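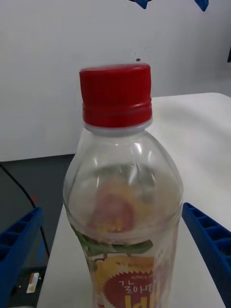
Red cap, clear bottle, both fingers open. Club bench, February.

Bench tips from the Lirnumo club, pouring task

Typed up fast between sessions so the new people stop asking the same things. Add your own at the bottom of the club page. Most of this is for the Collwood meet, pouring event, but the cup stuff works for any tabletop task.

Before you power up

Wipe the table. Any sticky patch and a paper cup drags instead of sliding, and then you spend an hour in the code looking for a bug that is really old juice. Damp cloth, then dry cloth. No spray near the arms.

Cables off the table top, all of them. On the floor is fine if nobody has to walk there.

Rinse bottles the same night. Cap off, upside down on the rack. Juice left in over a break smells awful and the cap glues itself on.

Keep the labels on the bottles. We peeled a batch last year and the arm had a terrible time finding clear plastic on a white table. Label gives the camera something to hold on to. Same goes for caps, bright ones are easier, so save the red ones in the Gelludum box.

Cups

Two colors, always. Pick ones you can tell apart under the room lights, not just in daylight. Grey and yellow-green has been good for us. White on white was a waste of a whole evening.

Set them toward the back with a gap you could fit a third cup in. Closer than that and the fingers clip the rim of one while going for the other.

Paper cups go soft. Pinched 20 times, bin it, start a new one. Write the date on the base in pencil, not on the side where the camera can see it.

Practice with dry rice first, then water, and water only when someone from the senior group is in the room. Half a cup max. Towel under your elbow, not under the cups, it changes the height and throws off every grasp you saved.
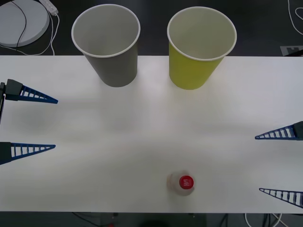 Bottle goes near the front edge, between the two cups, so either arm can get at it. Start every run like that. If you put it down by eye it wanders an inch or two over a night, which is OK for practice (variety is good for training) but not for a timed run. For timed runs use the cardboard template. Lay it down, place the bottle, lift it off. Takes 8 seconds and saves arguments.

Open the grippers all the way before you start recording. Half open fingers at the start of a run is the number one reason we throw runs out. We tossed 17 out of 100 last month and nearly all of them were that.

Fingers

The blue fingers are soft on purpose. They bend around the bottle. Do not crank up the grip force to stop it slipping, it just squeezes the bottle out the top like a bar of soap. Go lower on the body instead.

Wash them with dish soap and an old toothbrush, getting into the gaps. Air dry. NOT the dishwasher, we lost a pair that way.

Check the tips for cracks. A cracked tip still closes fine with no load and then folds over when you lift, so bend each one with your thumb before a session.

Small screws go in the muffin tin. One cup of the tin per joint. If you drop one, flashlight flat on the floor and look for the shadow.

Recording runs

Sleeves up, hands back, then hit start. Reset the cups after evry run even if they look like they didnt move.

Name files by cup color first, then run number. The Lysenko laptop sorts them on its own after that. Don't rename anything afterward.

If a run goes wrong keep it going for a bit and let the arm try again. A messy recovery is useful. A run you stopped halfway is not much use to anyone.

Snacks stay off the front half of the table. Chips in the back is OK if the bag is closed. 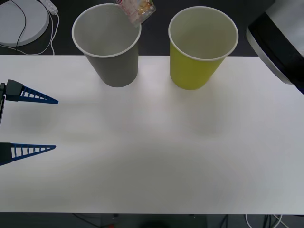 Packing down

Arms to the park position first, then power off at the strip. Other way round and they drop.

Cups nested by color, in the tub with the lid. Bottles capped only once they are fully dry inside.

Template goes back in the flat folder, it warps if you leave it leaning on the radiator.

Charge the label printer. It is always dead. Last person out by 8 pm, lights and window.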